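Gruvcombe on PC: Six Weeks in a Village I Can't Stop Visiting

I should start by saying I never meant to review Gruvcombe at all. I bought it in November, on sale, on an evening when I wanted something quiet to play after dinner, and I figured I'd poke at it for a night or two and go back to the racing game I'd been losing at all fall. Well, the racing game hasn't been opened since, and my family now knows the names of most of the people in a village that doesn't exist, so I guess it's time to write something down.

If you haven't run into it, Gruvcombe is a slow exploration and repair game from a small studio called Vekura. You play a traveling fixer who gets off the bus in a rainy hill town and stays to mend things. You fix clocks and radios and church organs and one very stubborn ferry engine. Each job is a little puzzle, and between jobs you walk around, talk to folks, collect gossip, and decide which of it to repeat. That last part matters more than you'd expect! I passed along something the baker told me about her brother, thinking I was being helpful, and she wouldn't sell me a roll for most of a chapter.

The writing is the best thing here. Everyone in town sounds like a person who was already in the middle of their day when you walked up. My favorite is Stelley, the retired ferry pilot, who gives directions using landmarks that were torn down years ago, and who gets a little annoyed when you ask where they are. By the second chapter I had started to learn the old town from him, and I could follow his directions without the map open, and I was so pleased with myself that I told my husband about it at breakfast.

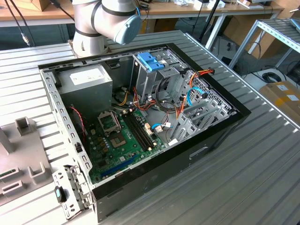
The repair puzzles are where I think people will split. They start out gentle, a loose wire or a bent hand on a clock, and then somewhere in the third chapter they get quite fussy, with real part names and trays of little pieces you have to set down in the right order. There's a late job in the schoolhouse where you rebuild an old computer for the teacher, and for once a game gets the look of the thing right: the case tipped over on its side with the panel off, the gray power supply tucked in a corner, the CPU socket sitting there empty in its metal frame next to two bare memory slots. I've built a few machines of my own over the years and I was grinning the whole way through. My sister, who hasn't, found the same puzzle a slog and used the hint button until it was over. The hints are kind, at least. They come as notes from the teacher, and they get a bit more direct each time.

What I didn't love was the inventory. You carry one satchel with 17 pockets, and every pocket holds one thing, and by the middle of the game you own far more than that. You can store the extras at your rented room, but the room is at the top of the hill, and the hill is long, and your fixer walks it at the pace of someone with all afternoon. I came to enjoy the walk after a while (the rain sounds are lovely with headphones), but I'd have given a lot for a second chest down by the dock. A friend I play with online, Boonsong Hemmin, solved this by simply throwing things in the river. He says he has no regrets, though I noticed he had to buy the same brass key twice.

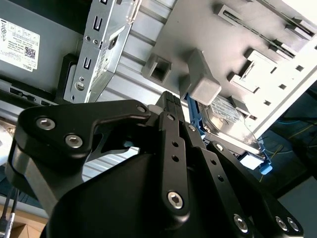 Money is tight in the early hours, too. The first big purchase the game dangles in front of you is a better toolkit for 535 coins, and when you're earning a handful per clock that feels like a fortune. My advice is to ignore it until the organ job is done. The organist pays very well, and she'll also lend you her good screwdriver if you've been polite to the cat.

Now, the music. The soundtrack is credited to somebody who goes only by Kawaguchi, and it's mostly piano with a little accordion drifting in when you get close to the water. It never gets in the way, and there's a tune that plays in the tea shop after dark that I've been humming at the grocery store. I do wish there were a few more tracks, because you spend a lot of time in the market square and that one loops pretty quickly. By the end I was turning the music down there and just listening to the crowd.

On the technical side I had very little trouble. My computer is a few years old and it ran smoothly on medium settings, with a short hitch whenever I crossed the bridge. I had 3 crashes in all, every one of them while fast traveling on the bus, and since the game saves whenever you step through a door I never lost more than a couple of minutes. Controller support is good. I'd still use a mouse for the repairs, though, as picking up a tiny spring with a thumb stick is no fun for anybody.

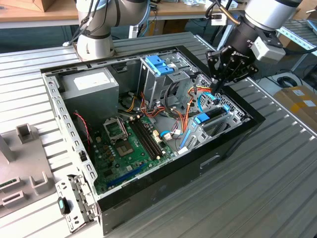 The ending I won't spoil, except to say there are several, and the one you get depends on what you fixed and also on what you left broken. I'd left the town clock for last and then got attached to it being wrong. People in the village had started to set their plans by it, twenty minutes slow, and the game noticed that I hadn't touched it and gave me a whole scene at the bus stop that I wouldn't have seen otherwise. I may have teared up a little – I was also very tired.

I finished my first run in six weeks of evenings, playing an hour here and there, and I've already started a second one where I'm being much nosier. If you like a game that pushes you along, this probably won't suit you, and the pocket business will drive you up a wall. If you liked taking apart your grandmother's radio as a kid, even if you never got it back together, I'd say go ahead and get it. Buy the umbrella from the post office on your first day, by the way. I waited until chapter four and everybody in town had something to say about it.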